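4.2 Ceasefire monitoring and the timing of mediation rounds

The second part of the analysis turns from the text of the agreements to the reporting that follows them. The mission at Gurnville was set up under the October protocol and had a narrow mandate. Its observers recorded incidents along the line of contact, passed their records to both delegations, and did not assign responsibility. The mandate was renewed twice without change. A third renewal failed when the delegations could not agree on whether patrols should have access to the Wumulham crossing after dark.

We coded 1,074 incident reports issued by the mission. Each report was assigned a location, a type (small arms fire, heavy weapons fire, movement of equipment, obstruction of observers), and the number of days remaining until the next scheduled mediation round. Reports that covered more than one location were split before coding. Reports that could not be placed on either side of the line were kept in the totals but left out of the tests by side. Of the full set, 164 reports concern obstruction of observers, and these are treated separately in Section 4.4 because they measure the conduct of the parties toward the mission more than their conduct toward each other.

The literature gives two competing expectations. The first is that violence falls as a round approaches, as each party wants to avoid blame at the table. The second is that violence rises, as each party tries to improve its position before talks resume. Both expectations assume that the commanders on the ground know the schedule and have some reason to act on it. That assumption is rarely tested. In the present case it can be checked in part, as the schedule of rounds was published in advance by the secretariat at Cirnurgate and was read out at the weekly liaison meetings attended by officers from both sides.
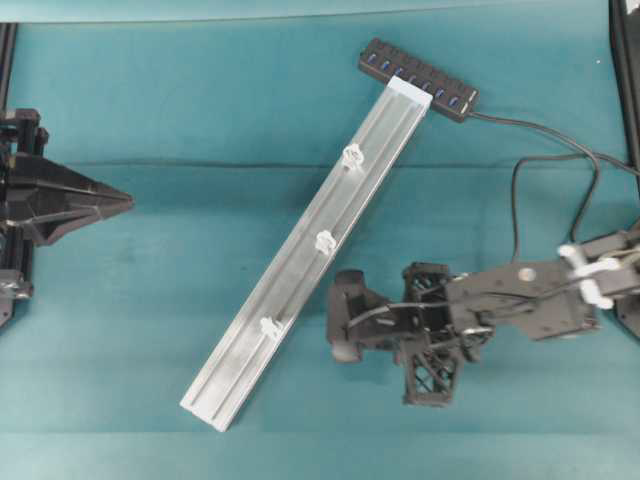 Figure 3.

The pattern in the reports is not uniform across types of incident. Small arms fire shows no clear relation to the calendar of talks. Heavy weapons fire drops in the week before a round and returns to its earlier level within a few days after the delegations leave. Movement of equipment follows the opposite course and is most often reported shortly before a round opens. One reading is that the parties replaced visible violations with preparations that carried less political cost. Another is that observers were given better access in those weeks and therefore saw more of what was already taking place. The patrol logs support the second reading for the northern sector, where the number of completed patrols also rose. They do not support it for the southern sector, where patrol numbers were flat.

The mission held 29 liaison meetings for which minutes survive. Hiba Matar, who served as secretary to the liaison group for most of this time, described the minutes in an interview as "a record of what people were willing to have written down." We use them with that limit in mind. They are reliable on attendance, on the items placed on the agenda, and on the wording of joint statements. They are weak on the content of disputes, which were often noted only by the phrase "views were exchanged."

Two features of the minutes bear on the question of timing. First, complaints about specific incidents were raised more often when a round was near. The number of incidents behind each complaint did not rise to the same degree, which suggests that the same events were being used more heavily as bargaining material. Second, requests to reopen the agenda of the next round came almost entirely from the delegation that had asked for the previous postponement. Postponement therefore seems to have worked as a way to contest the agenda and should not be read simply as a loss of interest in the talks.

The Zein proposal offers a useful check. It was tabled between the fourth and fifth rounds and would have tied each withdrawal step to a fixed period without heavy weapons fire, as certified by the mission. Under this design a single certified incident would reset the clock. Both delegations accepted the proposal in principle and then spent most of the fifth round on the definition of an incident. The final draft contained 37 excluded categories, among them engineering work, mine clearance, and fire directed at unmanned aircraft. With these exclusions applied to our data, most of the heavy weapons reports from the northern sector would no longer count. The measure the parties agreed to was thus far weaker than the one they had been offered, even though the public statement issued at Cirnurgate used the language of the original text.

This has a consequence for how compliance is measured in later work. Studies that rely on the parties' own certified figures will find a marked improvement after the fifth round. Studies that rely on the mission's reports will find a modest one, confined to a single sector. The gap between the two is produced by a change in definitions and cannot be closed by better observation. We therefore report both series throughout the rest of the paper and base our main tests on the mission's reports alone.

Some limits remain. The mission did not patrol the Wumulham crossing during the last phase of its mandate, and incidents there are known only from statements by the two sides. These statements disagree on dates as well as on responsibility. We leave the crossing out of the timing tests and return to it in Section 5, where the collapse of the third renewal is discussed.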